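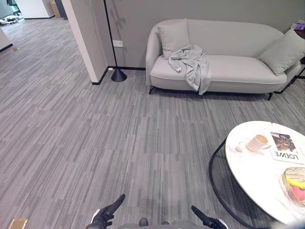
July 7, 2021

Notebook entry: working rules for the living-room area, second revision

This entry records the rules now in force for garment work at the sofa and replaces the list on the inside cover of the previous notebook. The old list was written for the bench and assumed a hard, flat surface with nothing around it. Several of its clauses cannot be followed in a furnished room, and operators had begun to interpret them in different ways.

1. Approach. The robot is to be driven toward the sofa at the reduced base speed and stopped before either arm is raised. Arms remain low while the base is moving. The coffee table is treated as a fixed obstacle with a keep-out margin of 300 mm on all sides, measured from the edge of the top and not from the legs. Drinks and food on the table do not change the margin. The floor lamp has the same margin, measured from its base.

2. Hands before contact. Both hands are to be open and on either side of the garment before the first grasp is commanded. The operator confirms this aloud. A grasp begun with one hand still traveling is to be logged as a procedural fault, even where the garment is picked up correctly.

3. Cords and drawstrings. Any garment with a loose cord is entered as Class 2 in the Tradis log. The cord is to be located by the operator before contact, and no finger is to close on it alone. If it passes between two fingers, stop and open the hand. Do not pull the hand clear. 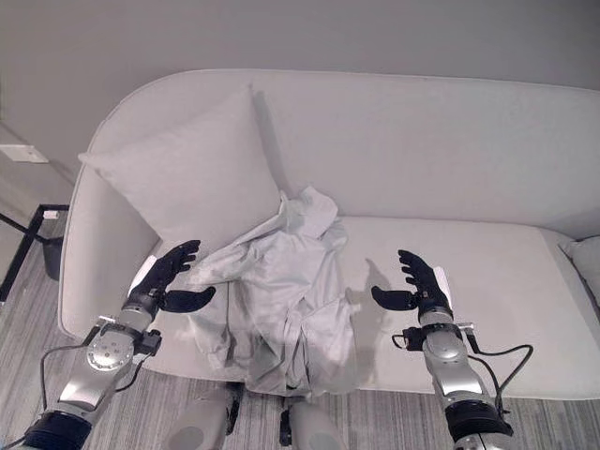
Stikisetti Household Handling Group

4. Cable slack. The cables at each wrist must be checked through the full reach to the seat cushion with the base stationary. The Vurau checklist asks for this check once per shift. Our rule is stricter and requires it after every change of base position. The extra check was agreed for the sofa because the front edge of the seat stands in the path of a hanging loop when the arms are low.

5. Contact with upholstery. Light contact between the backs of the fingers and the cushion is permitted. Pressing down to gain purchase on the cloth is not. Throw pillows are left where they are unless the task sheet states otherwise, and a pillow moved by accident is to be noted, then left in its new position until the run is closed.

6. Persons in the area. A minimum of 2 trained staff must be present, one at the controls and one with the stop button in hand. The second person does not take notes during motion.

7. Inspection. Finger pads are to be inspected at 3,000 grasps under the Dewulf maintenance sheet. Grasps made during setup count toward the total. The counter is not to be reset when a hand is exchanged between left and right.

Open points. The wording of rule 3 does not cover zippers or buttons. Rule 1 gives no margin for items placed on the floor, and a separate clause is in draft. Gray garments on the gray sofa remain permitted, but the task sheet must say so in the color field, which was left blank on several June sheets.

The rules stand as written until the October review. Proposed changes are to be entered on the facing page in ink, with initials.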